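The Year I Finally Called About the Escrow

My mortgage payment went up by 100 dollars a month in February, and I did what I always do with bad news from a bank. I put the letter under the fruit bowl and waited for it to get bored and leave.

It did not leave. In fact it had a friend, a second letter, which called the whole business an "escrow analysis" and said I had a shortage of $1,477. I have had this mortgage for 10 years and I'd have told you with a straight face that the payment was fixed. The loan part is fixed. The part where they collect money for property tax and homeowners insurance is free to do as it pleases.

So one morning I made coffee and called Mesgate, who service the loan, having bought it from Bakos, who bought it from the friendly little office in Gadwood where I signed everything with a free pen. I still have the pen. It writes better than you'd expect.

The hold music was pan flute. When a human came on she was very patient and walked me through it. My tax bill had gone up a bit. My insurance with Cemska had gone up quite a lot more, and Mesgate had paid both bills out of a pot that didn't have enough in it. Now they wanted the pot filled back up, plus a cushion, plus a bigger monthly amount so we wouldn't have to do this again next year. (We will do this again next year.)

I asked if I could pay the shortage all at once. I could! That knocks the monthly number down, though it doesn't take it back to where it was, and I'd be lying if I said I understood that before she explained it a second time.

Then I called Cemska and asked the question I should have been asking every renewal, which was whether my deductible could go up. It could, to $2,000, and the premium came down enough to make me annoyed at my past self.

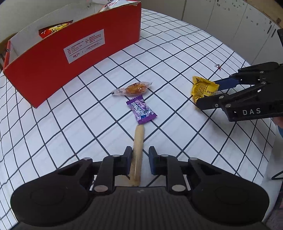

I did all the math at the table that evening, old statements on one side and new ones on the other, adding up what the higher deductible would save me over a year. I'm a person who needs columns. If I could do my budget straight onto a white tablecloth with a black grid on it I would, one square per bill, and the insurance would still want two. In the end I used the back of the first letter, fruit stain and all.

I paid the shortage out of the vacation fund. The vacation fund has been very brave about it. The new payment starts next month, and I've put a note on the calendar to call Cemska before the renewal shows up and ask for quotes from a couple of other places while I'm at it.

The fruit bowl has been moved to the top of the fridge, where I can't reach to put anything under it.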